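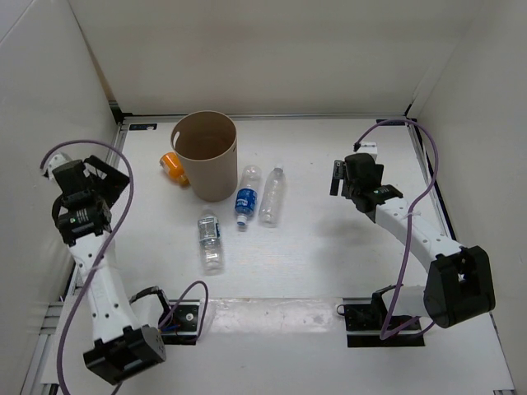 Figure 11.1 Upright bin with four bottles lying on the surface to be cleared.

Chapter 11
Small Containers at the Point of Discard

Contents of this chapter
11.1 Scope and terms
11.2 The bottle as a discarded object
11.3 The receiving bin
11.4 Orientation and order of pickup
11.5 Caps, labels, and residual liquid
11.6 Worked case: the Pritosden count
Review problems

After studying this chapter, the reader should be able to classify a discarded bottle by body, closure, and label; select a bin mouth for a given range of bottles; estimate the fill of a bin by count and by volume; and set out an order of pickup for a flat surface.

Chapter 10 dealt with material after it has left the room in which it was thrown away. The present chapter moves upstream, to the short interval between the moment a bottle is put down and the moment it is in a bin. Collection practice has given this interval little attention. Trucks, transfer stations, and balers are measured closely, while the tabletop is left to habit. The losses that begin there are nevertheless carried through every later stage. A bottle that goes into the wrong bin at the table will be paid for again at the sorting line, and a half-full bottle that leaks in the bin will spoil the paper below it.

11.1 Scope and terms

The term small container is used here for any closed or closable vessel that can be lifted with one hand when full. Drink bottles, medicine bottles, and household cleaner bottles all fall under it. Buckets and drums do not, and are treated in Chapter 14.

A surface is the flat area on which the containers stand or lie before pickup. The receiving bin is the vessel into which they are first placed. It may stand on the floor or on the surface itself. When it stands on the surface it takes up part of the working area, and its footprint must be subtracted before any layout is drawn.

A container is upright when it rests on its base, and prone when it rests on its side. Round prone containers will roll on a surface that is out of level, and the direction in which they can roll is fixed by the long axis of the body. A tapered body rolls in an arc around its narrow end. The same holds for a tapered bin that has been knocked over, a point taken up again in Section 11.3.

The base-to-cap line is the line drawn from the center of the base through the center of the cap. All orientations in this chapter are given as the direction of the cap along this line, as seen by a person standing at the front edge of the surface. In Figure 11.1, the two bottles to the right of the bin lie roughly parallel but have opposite orientations. The blue-labeled bottle nearer the bin has its cap to the front, and the unlabeled bottle beside it has its cap to the back.

11.2 The bottle as a discarded object

For the purpose of collection, a bottle is described by three parts: body, closure, and label. Contents are recorded separately.

The body sets the volume the bottle takes up in the bin. A thin-walled ribbed body will give under load, and the ribs tend to fold along the grooves. A smooth, stiff body will not. Small bottles are often stiffer than large ones in relation to their size, so that a mixed load settles unevenly - the large bottles collapse around the small ones, which work their way down through the gaps. A small bottle dropped in early is therefore hard to find again if it turns out to belong in another stream.

The closure determines whether the body can be flattened at all. A capped bottle holds its air. Pressing on it produces a spring-back that is easy to feel by hand and that will, over a full bin, reduce the count by a considerable fraction. The local rule on caps must be known before pickup begins. At Gindier, caps are left on and the bottles are vented by a quarter turn. At Plendlow, caps are removed and collected in a separate tray.

The label carries information for the sorter and adds a second material to the load. Full-wrap labels hide the body and can mislead both the eye and optical sorting equipment. A bottle with no label is simpler to process but harder to identify. When an unlabeled bottle arrives with liquid in it, the liquid should be treated as unknown, whatever it looks like.

Color is recorded as clear, tinted, or opaque. A small colored bottle among large clear ones is easily seen on the surface, and should be dealt with there. Once in the bin it cannot be relied upon to stay in view.

11.3 The receiving bin

Four properties of the bin matter at the surface: the width of the mouth, the height of the rim, the taper of the wall, and the grip.

The mouth should be wide enough to admit the largest bottle expected, base first or cap first, with clearance on both sides for the hand or tool that carries it. A bottle released above a narrow mouth will strike the rim if its base-to-cap line is far from vertical. The usual remedy is to turn the bottle before release. A wider mouth makes the turn less critical, at the cost of floor or table area.

Rim height fixes the lift. Each bottle must be raised clear of the rim before it can be moved across, and the lift is repeated for every item. A tall bin holds more between emptyings. For short runs of light objects, the lift may be ignored; for long runs it is the largest single part of the handling time.

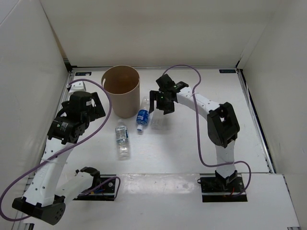 Taper has two effects. A wall that narrows toward the base allows empty bins to be nested for storage, and allows the load to slide out freely when the bin is turned over. It also raises the center of gravity of the filled bin. A tall tapered bin with a few heavy items near the top is less stable than a straight-sided one of the same capacity, and should be set back from any edge. Cylinders without taper, including those of cardboard, stand well when dry and lightly loaded but lose stiffness once the lower edge has been wetted. They should not be used where residual liquid is expected.

The grip is most often a hole or slot just below the rim. Such an opening reduces the usable depth of the bin, since material piled above the lower edge of the hole can work its way out. The fill line is therefore taken at the lower edge of the handle opening and not at the rim. Students regularly miss this correction in Problem 11.4.

11.4 Order of pickup

On a surface holding only a few bottles, any order will clear it. An order is still worth setting out, as the same surface may be cleared many times in a shift and small delays add up.

The nearest-first rule starts with the bottle closest to the bin and works outward. It opens space around the bin early and lowers the chance that a carried bottle will brush one still lying on the surface. The far-first rule starts at the outer edge and works inward. It gives longer carries at the start, when the lane across the surface is most crowded, and is seldom preferred.

An exception is made for any bottle that touches the bin or lies against its lower wall. Such a bottle can act as a wedge. If it is pulled out quickly, the bin may shift. It should be lifted straight up, or the bin should be steadied first.

Where two prone bottles lie side by side, the outer one is taken first. Reaching for the inner one risks setting the outer one rolling toward the edge of the surface. If the gap between them is less than the width of the fingers, one of the two must be pushed aside before it can be gripped around the body. Gripping by the neck avoids the push but leaves the base free to swing, and a bottle with liquid in it will swing harder than an empty one.

A large bottle that is lifted at the middle of the body hangs close to level. Lifted near the cap, it hangs base down and is already turned for the bin. The neck grip is the standard one for this reason, provided the neck is exposed and the cap is tight.

11.5 Caps, labels, and residual liquid

Residual liquid is the part of the contents left in the container at discard. It is given as a mass, in grams, and is measured by weighing the bottle as found and again after draining. Estimates by eye are unreliable for prone bottles, where the liquid spreads along the lower side of the body and appears deeper than it would upright.

Draining is done over a sink or a lined tray, never over the receiving bin. Bottles that have held medicines or cleaning agents are not drained at the surface. They are set to one side, cap on, and passed to the stream named in the local schedule.

11.6 Worked case: the Pritosden count

The transfer hall at Pritosden carried out a hand count in March, using bottles taken from the receiving bins of office floors and classrooms. The count covered 3243 bottles. Of these, 559 arrived without a cap. A further 314 were capped and held enough residual liquid to be heard when the bottle was shaken, the test used at the hall before weighing.

The share without a cap is 559 divided by 3243, or 17.2 percent. The share capped and holding liquid is 314 divided by 3243, or 9.7 percent. The two groups do not overlap, so they may be added: 873 bottles, or 26.9 percent of the count, fell into one group or the other.

The remaining 2370 bottles were capped and passed the shake test. It would be wrong to call them dry. The test does not register a thin film or a few drops, and the Rissanen correction, introduced in Section 11.7 of the instructor's supplement, should be applied before the figures are used to estimate the liquid load on a baler.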